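Noelia Zabala wants your junk drawer

Talked to Noelia Zabala on a Monday, over a bad phone line, while she ate lunch. She runs data gathering at Sikavel, a small shop that trains robot arms to tidy up. Notes below, cleaned up a bit.

Where the examples come from

From people, mostly. No robot arm in the building for the first part of the job. Someone holds a gripper with a camera on it, squeezes, picks a thing up, puts it somewhere else. One pick and place is one example. "We call them takes," Zabala says. "I wanted to call them episodes like everyone else but the word takes stuck."

The current set is called Cimcombe. Household clutter on a table, sorted into bins. The goal was 700 takes by the end of May. They had 248 when we spoke.

So, behind? "A little. We threw out 126 from the first batch. Camera mount was on crooked and we didnt catch it for a day and a half. I was not fun to be around."

Who does the squeezing

Eleven people on and off, most of them part time. Zabala still does a shift herself every week and says she can tell from her own takes when she's tired – the hand gets jerky, she goes in too fast and bumps things.

Are bumped takes bad? Depends. If the person recovers and finishes, it stays in. "The model needs to see a miss and a second try. If every take is perfect, the arm has no idea what to do the first time something rolls." What gets cut: takes where a free hand sneaks in to help. Happens a lot. People don't notice they're doing it.

She pays by the hour and won't pay by the take. Tried that once at her last job, a place called Esavine, and got a mountain of fast sloppy footage of the same three easy objects.

What goes on the table

Anything she can find. Bottles, cloth, cheap plastic stuff, things in colors that don't match. She likes piles where one item leans on another. White plastic is a favorite and a headache, it washes out under the lights and the edges get hard to find. See-through plastic is worse.

"A person closes on the neck of a bottle without thinking. Ask them why there and they can't tell you. That's the part I'm trying to get on record."

Objects get swapped every 40 takes. Before that rule the table would sit the same way all afternoon and the model learned the table. She also had the crew stop straightening things up between takes, which took weeks of nagging.

The tool itself

Two fingers, black plastic, linkage arms with brass-colored bushings at the joints. The pads inside the fingers are what wears. They get rough, then they fray, then they get replaced, and Zabala logs the change because a fresh pad grips differently. Files come off the camera at the end of a shift and go into Dovhaniuk, the in-house review program, where a second person watches every take at double speed and marks keep or toss.

"Boring job. I've fallen asleep doing it. We do two hours max now."

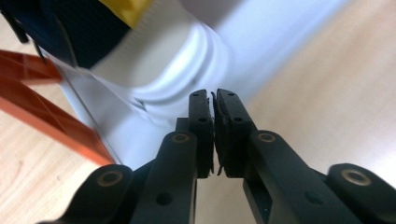

What's next

Kitchen stuff, after Cimcombe is done. Forks scare her. Thin, shiny, they stack. She also wants left-handed people, they have one so far and his takes come in from angles the rest of the set doesn't have.

Last question was wether she tidies her own house. Long pause. "Define tidy."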